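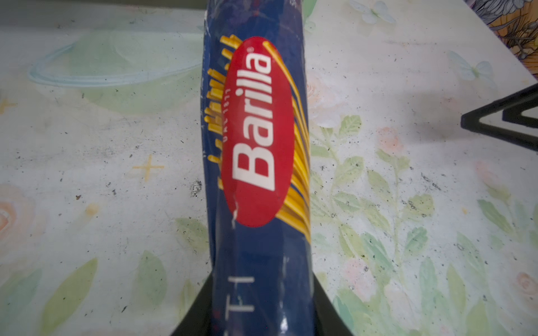
Spaghetti in the gripper, wrist camera view.

I've been recording demonstrations for the Sillau project since January, and people keep asking me what that involves. Mostly it involves moving groceries from one side of a table to the other.

The idea is simple enough. I guide the arm by hand through a task, the software saves the joint positions along with the camera pictures, and later on Villads trains a model on the lot. One run through the task is one episode. The target for each object is 100 episodes, and 80 of those have to pass Ileana's check before the object is marked as done. She throws out anything where I stopped halfway to think, or where my sleeve got in front of the camera. I lose more to the sleeve than I would like.

Pasta is this week's object. I thought it would be easy after the mugs, and it's harder. A long packet has a lot of places you could hold it, and they don't all behave the same way. Hold it in the middle and it stays more or less level. Hold it near one end and the other end wants to swing down as soon as you lift. We need both kinds in the set, so I do a batch at one end, a batch in the middle, then turn the packet round and go again. The film is shiny as well, and the bright streaks move every time the packet does. Villads says the model has to learn to ignore them, so the blinds stay open and I take whatever light there is.

The table covering is a choice too. Our first set was all recorded on a plain grey board at Candlow, and the model did well on that board and badly everywhere else. Now we use whatever has a pattern on it. The one with the roses and butterflies has plenty going on and it has picked up a good number of crumbs and specks, and I've been told to leave them where they are. Aurel would like it washed. He has been outvoted for now.

My routine, for anyone doing similar work:

Reset the arm to its home position. Put the packet down somewhere different from last time, at a different angle. Check that the wrist camera is running. Record. Write the grip position in the notes straight away – I used to leave this until the end of the session and got a whole batch muddled.

I do 16 episodes and then take a break. After that my hand starts doing the same movement every time without my noticing, and you can see it in the plots. Olga does 2 batches back to back with no trouble, but she's been at this longer than I have.

We had one lost afternoon when the Zamfir recorder filled its disk and carried on showing a green light. Emilian has added a warning, so that should be the end of it.

Next on the list are rice in bags and a tin with a ring pull. I still have the middle grips to finish on the spaghetti, and Ileana wants more starts from the far corner of the table.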